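Subject: Re: [line-supply] Flow rack spacing for blue crates, and orange lids at the packing point

On the Sarkness list, a member at Gaillard wrote:

> We are laying out a second flow rack and have the old spacing sheet
> from Erov, which gives three roller rails per lane for the large
> crates. The first rack has two rails per lane. Crates with a full
> load of lids drift sideways and catch on the upright at the pick
> end. Before I order track for the new one:
>
> 1. Is the third rail worth the money, or is it enough to move the
> two we have?
> 2. What pitch are people using on the upper shelf?
> 3. Do you stack the lids face up or face down in the crate? Ours
> arrive mixed and the packers turn them over by hand.

Taking these in order. We run Gandedo track on stainless racks, upper and lower shelf, and have done so since January.

1. Move the two first. Sideways drift on two rails usually comes from the rails sitting too far in from the crate walls, so the load hangs over on each side. Put each rail under the outer third of the crate base. If the base is ribbed and the ribs run across the lane, add the third rail. A cross rib can drop between wheels and stop the crate, and with three rails at least one is normally carrying on a flat. If the ribs run along the lane, two rails are enough for anything we handle.

Check also that the rails are parallel. We had one lane where the front clip had been set one slot over from the rear clip. The crate followed the rail and rubbed the side guide the whole way down. Measure between rails at both ends before loading anything.

2. Slope matters more than pitch. We set the upper shelf at 4 degrees. At that slope a part-filled crate still starts by itself and a full one does not hit the front beam hard enough to throw the contents. Wheel pitch on our track is 46 mm. The supplier also offers 92 mm, which is cheaper and fine for flat-bottomed cartons. I would not use it for plastic crates with a molded base.

On the front beam, ask for a folded lower edge. A raw edge at that height is at hand level for anyone reaching to the lower shelf. Check the bolts after the first week of loading and again at a month. Ours needed a quarter turn. 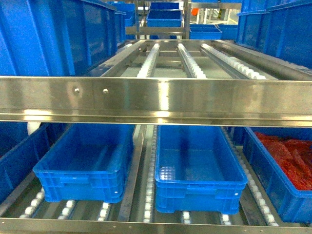
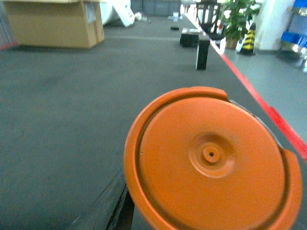 Upper shelf track and front beam in the first; orange lid in the second, flat top toward the viewer.

3. Face up, all of them, sorted before the crate goes on the rack. With the flat top and center boss showing, the packer can see the rim without picking the lid up, and the rim is where we find most of our damage. The small step in the rim is easy to mistake for a chip if you have not handled these lids before. Put a good sample at the packing point for comparison.

Turning them over at the bench costs more than it appears to. We put through 4000 lids in a normal month and the turning was the slowest part of the packing. If your lids arrive mixed, raise it with whoever fills the crates.

We also put a dark mat on the packing surface. The orange shows up well against it and the lids do not slide. Wipe it down at the end of the shift, as it holds dust and the dust transfers to the flat face.

One point on the Erov sheet: the copy I have gives lane width to the inside of the guides on the first page and to the centers on the second. Check which one your crate clearance was worked out from before you order. If you can post the outside width of the crate and the direction of the base ribs, I can work out rail positions for you.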